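Small notes from Vornelbridge

The year I learned to wash clothes

When I moved to Vornelbridge in September, I had one suitcase and 12 kilograms of clothes. In Ritberg, where I grew up, my mother did the laundry and I was never allowed near the machine. So I came to a new country as an adult person who did not know what the small triangle on the label means. (It is for bleach.)

My first mistake was a gray wool sweater. I washed it at sixty degrees together with towels, and it came out in a size for a child of 5. I was so ashamed that I hid it behind the books.

After this I started to read. I learned that knitted cloth is made of loops, and loops can move. A woven shirt keeps its shape when you hang it by the shoulders, but a heavy wet sweater pulls itself down and becomes a dress. Now I put all my knits flat on a towel and turn them one time, in the evening. 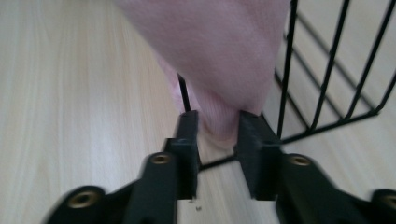
Pink knit, light wood, black wire rack.

The laundry room in my building opens at 7 in the morning and has two machines for all the floors. In the first months I was afraid of it, since people there have strong opinions. A lady from upstairs took my detergent from my hand and told me it was too much. She was right! I use half now, and my towels are softer than before.

I also found Wike, a little shop near the bus station where they repair clothes. They closed a hole in my elbow for 8 euros and showed me how to do the next one by myself. My own repair is ugly, but it holds.
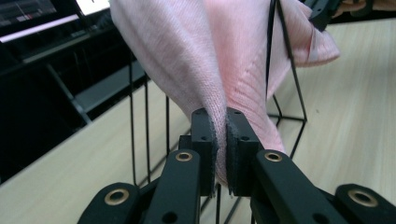
Written by the author of Kidulora, at a wooden table

What I like most is the folding. I did not expect this. When I fold, I put on the radio and repeat the words I do not understand, and by the last sock I usually know two or three new ones. "Lint" I learned this way. Also "drizzle," from the weather report.
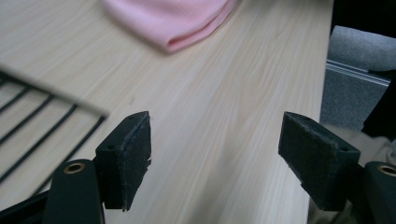

Pale wood grain on the tabletop.

My mother visited in spring and opened my closet without asking, of course. She looked for a long time and refolded only one shirt. Then she found the gray sweater behind the books and asked if she could take it home for my cousin's baby.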